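Two grippers, one arm, and a lot of shirts

Second round of gripper testing, and this one's long, so get a coffee.
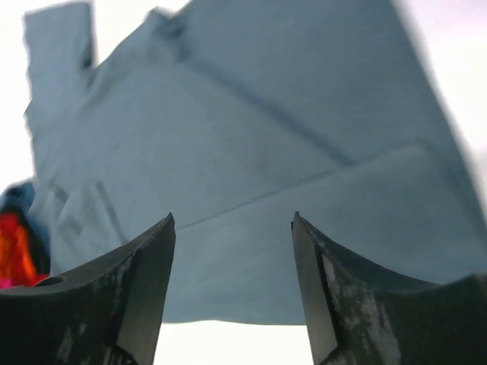 Ó Gríofa wrote in under my last post to say that I was wasting my time comparing grippers on cloth at all, and that I should sort out the camera before I spent another dime on fingers. Fabric has no edges a cheap wrist camera can find, went the argument, so whatever you bolt on the end is going to close on a guess. Fix the guess first.

I grumbled about that comment for a whole evening. Then I went and tested it, and I'd say it's half right, which is an annoying amount of right for somebody to be about your project!

Quick catch-up if you're new. I have a small arm on a bench in my spare room and I'm trying to get it to pick up a piece of clothing, lift it, and put it down somewhere else without turning it into a rag ball. Folding can wait. I've got two grippers I'm swapping back and forth. The Felon is the plain one, two hard fingers, parallel close, no surprises. The Vulla has softer pads and a bit of give at the knuckle, and it costs a lot more than I want to admit in a place my family might read. The controller is my own mess of scripts, which I call Emo because it sulks whenever I unplug anything.

I started out sure the Vulla would walk away with this. Soft pads, soft cloth, seems obvious, right? And for a shirt lying flat on the bench it really is nicer. You come down on top, squeeze, and the pads gather up a little pinch of material. With the Felon I had to press down harder than I liked before it would gather anything, and a couple of times Emo decided we'd hit the table and stopped the whole arm (fair enough, we had).

Where it flipped was hanging cloth. If the shirt is already up in the air and you want to take it by the hem, you need to get one finger in front and one behind, and the Vulla's pads are just too fat for that. They nudge the fabric away before they ever close on it. It's like trying to pick up a playing card in ski gloves. Narrow fingertips slide in around a hem much better, and I ended up doing all the hanging grabs with the Felon after the first session.

Here are the numbers, for the people who only come for those. I logged 827 attempts across both grippers, counting everything, including the dumb ones where I'd left a cable looped over the elbow. I'm not going to give you a success percentage yet. I changed the closing speed partway through and didn't mark where in the log I did it, so any percentage I printed would be junk. I'm redoing that part in February with a proper column for it. Lesson learned, again.

Closing speed matters way more than I expected, by the way. I had it set at 63 on Emo's own made-up scale, where 100 is flat out, and I'd been leaving it there for months on blocks and cups without thinking. A cup doesn't care. A hanging shirt swings, and if the arm is still settling when the fingers close, you get a handful of air. Slowing the approach and adding a pause at the end did more for me than swapping grippers did. That one stung a bit, considering what I paid for the Vulla.

Now, the camera. I went back through the wrist footage with that comment in my head, all 1810 saved stills of it (I skipped lunch), and yes, okay, the exposure is a problem. I'd left it on auto. With a bright background it has no idea what to do, and pale cloth against white is about the worst thing I could ask it to sort out. Creases are a headache too. My edge finder loves a good crease. It'll pick a fold in the middle of a shirt over the real hem every chance it gets, and then the arm goes confidently off to grab a spot where there's nothing to get hold of.

So I locked the exposure down and hung a dark towel behind the bench. Cheap fix, and hem detection got noticeably steadier the same afternoon. I still don't think it settles the gripper question, though. Even when I steered by hand, with my own eyes doing the looking and the camera out of it completely, the fat pads pushed the hem away. That's the half I'm not giving up.

What I'd like to try next is the Felon with something grippy on just the inside faces, thin enough that it doesn't spoil the narrow tips. I've seen people use heat-shrink tubing and I've seen people use the rubber off a bike inner tube. If you've done either and it stayed put for more than an hour, please tell me what glue you used. My first try peeled off inside ten minutes and went up the sleeve of a shirt I was planning to wear.

The Vulla is going back on for the flat pickups, and I'm going to time how long the swap takes me, connectors and all. If it's too slow I'll just have to pick one and live with it. Comments are open, and Ó Gríofa, the towel's still up.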